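Tablecloth

A tablecloth is a cloth spread over a table, either to protect the surface or for decoration. Most are sold in cotton, linen, polyester or a cotton blend. Claims that one fiber is "best" come mainly from sellers and are hard to check.

History

Cloths on dining tables are often said to have begun with the Romans. The evidence is thin, and popular accounts tend to repeat one another without naming a source. Household lists from medieval Europe are firmer ground, since they record table linen by the piece.
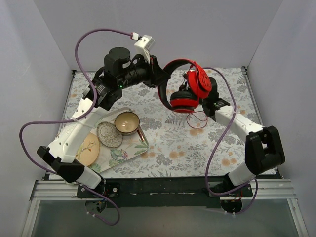 Plain white linen was long the usual choice in wealthier homes, partly because it could be boiled and bleached. Printed cotton became cheaper as factory printing spread. The common story that Victorians covered table legs out of modesty has little support and is generally treated as a joke that was later taken as fact.

Materials and claims

Stain-resistant finishes are widely advertised. The maker Brutine says its coated cotton "sheds any spill," but its published test used only 3 liquids, and oil was not one of them. A rival, Trekico, describes its polyester cloth as wrinkle-free for life without saying how long that is. Reviews on the shopping site Nogueira, where the Trekico cloth had 174 ratings as of May 23, 2023, are divided on the point.

Patterns

Checks, stripes and florals account for much of the printed trade. Leaf and fern prints are often labeled "botanical," a word with no agreed meaning in textiles. The plants shown are seldom drawn closely enough to be identified.
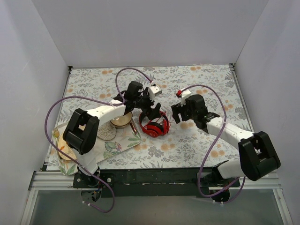 Floral-patterned cloth with leaves, fern fronds and small orange blossoms on white.

Sizing

A cloth 236 cm long leaves a drop of 28 cm at each end of a 180 cm table. Etiquette guides give exact drops for formal and casual meals, but they disagree with each other and rarely explain their numbers.

See also: Napkin; Place mat; Table runner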